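Interview: Sioned Hughes on Repairing What We Own
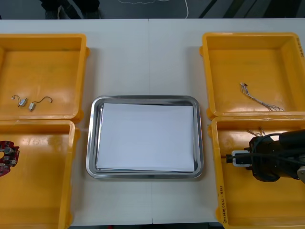 Yellow bins and a steel tray on a white worktop.

Sioned Hughes has directed the Wenari repair program for nine years. She spoke with the institute on May 26, 2023, about household goods and the people who mend them.

"Most residents want to keep what they have," Ms. Hughes said. "They need a price they can accept and a date they can plan for."

The program received 210 requests in March, of which 39 concerned lamps. Asked about waiting times, she said that 14 days remained the target.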